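Care Labels, Dye Lots and the Second-Hand Football Shirt

Olga Pacheco has spent most of her working life in textile testing, first at a dyehouse and later at Pondus, a small laboratory that checks finished garments for shops and importers. Her present job is narrower. She grades and conserves sports clothing for Muvden, a resale business that handles polyester shirts, track jackets and training wear made from the late 1970s onward. We spoke at her bench in May, over most of an afternoon, with a spectrophotometer warming up beside the kettle.

Her first point was about terms. Sellers use "faded" for at least four different faults, she said, and the remedy depends on which one is present.

"Fading is a loss of dye. The color gets lighter or shifts because the dye molecule has been broken by light or by chlorine. Yellowing is something added, usually body oil that has oxidized, or an optical brightener that has failed. Then there is migration, where dye has moved from a dark panel into a light one. And there is surface abrasion, where the dye is all still there but the filament is broken up and scatters light. People photograph all of these and write 'some fading.'"

Migration is the fault she sees most often in two-color polyester. Disperse dyes, the class used on nearly all polyester, are held in the fiber by heat setting. If the fabric is heated again above a certain point, a portion of the dye becomes mobile and can cross into whatever is touching it. Black next to yellow is the worst pairing in common use.

"Black is a mixture," Pacheco said. "You have a blue, an orange and a red or violet in there, and they don't all move at the same rate. So the stain on the yellow isn't gray. It comes out greenish or a dull plum, and the customer thinks it's mold."
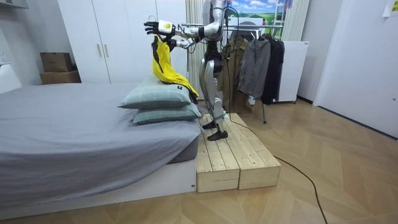 She keeps records on every garment that shows migration, and the file now runs to 553 entries. Her colleague Atif Jafri built the database and enters the instrument readings. In 123 of those cases the owner could recall a specific heating event: a tumble dryer on its highest setting, an iron, a car trunk in summer. For the rest there is no history. Pacheco does not draw a rate from the figures. The garments reach her because they are already damaged, and she has no count of the ones that were dried hot and came out clean.

I asked what temperature she regards as safe.

"For washing, 30 Celsius, which is 86 Fahrenheit. Cold is fine if the detergent is a liquid. Powder needs some warmth to dissolve, and undissolved powder leaves pale marks on black that look like bleach. For drying, no heat. Polyester holds very little water. Spin it at a moderate speed, hang it, and it will be dry by evening in most houses."

Hanging brings its own questions. Knitted polyester recovers well from stretching, and Pacheco does not share the view that every knit must be stored flat. Her test is weight against shoulder width. A light shirt can hang indefinitely on a hanger that reaches close to the shoulder seam. A lined jacket needs a thicker hanger, since a thin one concentrates the load on a line and leaves a ridge in the sleeve head. Cotton rib collars are the exception. They lose recovery when the hanger is pushed up through a closed neck, and she asks her staff to feed it in from the hem.

"It takes longer. Uzma Butt, who trained me on incoming goods, would send a shirt back down the line if she saw the collar pulled. At the time I thought it was fussy. Then I measured a few before and after a season of careless handling, and I stopped arguing."

Printed numbers and sponsor marks age on a different schedule from the cloth. Flock and early vinyl transfers contain plasticizer, which leaves slowly over the years. The print turns stiff, then tacky, then cracks. Shirts made before 2000 should in her opinion be stored with a sheet of silicone release paper inside and another over the print. Acid-free tissue is often recommended, and she has had to pick it off tacky vinyl with a wooden spatula.

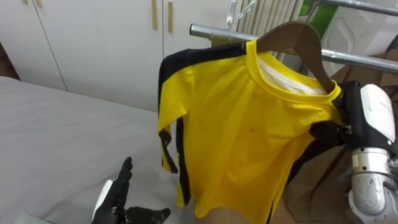 Creases, steam and patience

Pacheco does not iron. Creases in polyester that come from packing will mostly relax if the garment hangs for a few days in a room at ordinary humidity. If a buyer is waiting, she uses a steamer held at least 8 inches away, from the inside of the garment, and never over a print.

"A crease that was put in cold will come out with very little persuasion. A crease that was put in hot, in a dryer that stopped with the load still in it, is heat set. You would need to exceed the temperature that made it, and then you are back to moving dye. I leave those and describe them in the listing."

Muvden's grading sheet has a separate line for heat-set creasing, added at her request. Parveen Niazi, who runs the sales side, resisted it at first on the grounds that buyers would take any extra line as a defect. Returns for "not as described" fell after the change, although Pacheco notes that the photographs were improved in the same quarter and she cannot separate the two effects.

Stains of unknown origin

Small dark specks are a routine problem, and she works through them in a fixed order. Dry brushing comes first, then a white cotton swab with distilled water, then a swab with a drop of neutral detergent. If the swab picks up nothing after the third step, she looks at the spot under magnification. Loose grit sits between the loops of the knit. Mildew spreads along the yarn. Pulled or melted filament has a rounded end and will not respond to any cleaning.

She does not use solvent on customer goods. Acetone will not harm the polyester itself but can dissolve acetate labels completely, and on an older shirt the label carries much of the value. Several arrive each year with a blank, shiny patch at the neck where somebody has tried to remove a name written in marker.

Can a migrated stain be reversed? In part, sometimes. Commercial dyehouses strip polyester with a reducing agent in hot alkaline liquor, a process that takes the original color along with the stain. On a yellow panel sewn to a black one there is no practical way to treat the first without touching the second. Fouzia Magsi, a former dyehouse colleague now at Janjua, has unpicked panels, cleared them separately and sewn them back. Pacheco has seen the results and calls the work excellent. She would still record it as a repair.

Her advice for owners who do not intend to sell is short. Wash inside out with similar colors. Take the load out of the machine when it stops. Keep the garment out of direct sun, including sun through glass, and do not fold a dark panel against a light one in a warm attic.

"And read the label, but read it as a maximum," she said. "The manufacturer is telling you what the garment survived in a test. It's a limit. You don't have to wash at it."

Related articles

Reading a Gray Scale: Notes for Beginners
What Optical Brighteners Do to Old Whites
Zipper Tape Shrinkage in Lined Track Jackets
Teltport Wash Wheel: Bench Report
Storing Flock Prints Through a Humid Summer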